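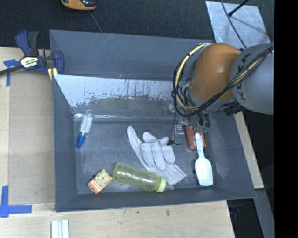
Can members of a small shared workshop build a sorting cell with a real industrial arm? The group at Jila, a member-run workshop in Zodcombe, thinks so, and it now has one that members can use in the evenings.

Zodcombe, 9 Apr 2018 — The cell is built around a KUKA arm that the workshop bought second-hand for $3,000. It took 11 members most of the winter to prepare the table, the wiring and the software. The first full evening of picking from a bin was held in March.

The task is simple to explain. Household things and small tools go into one large gray bin, and the arm must take them out one by one. The group chose objects which are different in shape and softness: a work glove, a feeding bottle, a white spatula, a small clear bottle with a blue cap. A glove has no fixed shape, and clear plastic is difficult for the depth sensor, so these two are the favorite tests of the members who write the software.

Most of the budget after the arm went to the gripper and its hoses. The members made the mounting plate themselves on the workshop's milling machine, and they needed three versions before the holes matched. The bin is placed on a wooden table, with a bar clamp at its rim, and blue tape is stuck on the tabletop.

Results are still modest. In the last test the arm made 74 correct picks before the group stopped for the night, and the number of failed picks was not recorded. The group says it will write down both numbers from now on.

The control program, called Giline, is written by the members and will be shared with other workshops when the instructions are complete. A local electrical supplier, Venkataraman, gave the cabinet and the emergency stop at a reduced price.

Members who want to use the cell must first take a safety lesson of one evening. Places can be reserved at the front desk of the workshop.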